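Mini pumpkins at each place: on the plate or beside it?

prasberg_kobe
Posted Tuesday, 7:12 pm
I'm doing the table for my sister's harvest dinner and I've gone way overboard on those little striped pumpkins (29 of them, don't ask). My plan was one on each plate with a name card stuck in the stem. She says that's fussy and people just have to move it before they eat. I've been messing with a green cloth and plain white plates and I kind of like two per setting, one on each side, plate left empty. 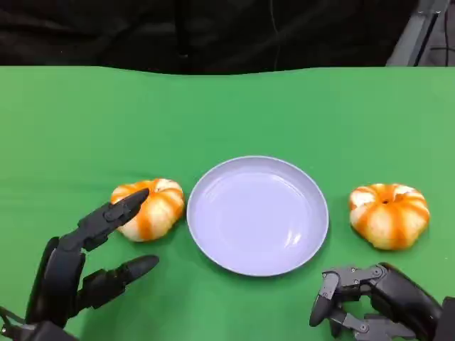
White plate, striped minis, green underneath

What do you all think?

GregorMac
Posted Tuesday, 7:40 pm
Love the orange and cream with the white! But that's a lot of elbow room gone once you add forks and a glass. I'd do one, up above the plate.

hendrikvdb
Posted Tuesday, 8:05 pm
Disagree with Gregor. Two looks finished, one looks like somebody dropped it there. I'd slide them out a bit though, the left one is just about touching the rim. And is that green staying? Kinda loud for fall.

prasberg_kobe
Posted Tuesday, 8:21 pm
The green is staying, I like loud :) Good point on the spacing. How wide are your settings, Gregor?

GregorMac
Posted Tuesday, 8:30 pm
Two feet if I can get it, and I never can. Put the extras down the middle of the table.

thijs_va
Posted Tuesday, 9:16 pm
On the plate, sorry. Guests take theirs home at the end and it's one less thing to buy. We did that last year and only 3 got left behind.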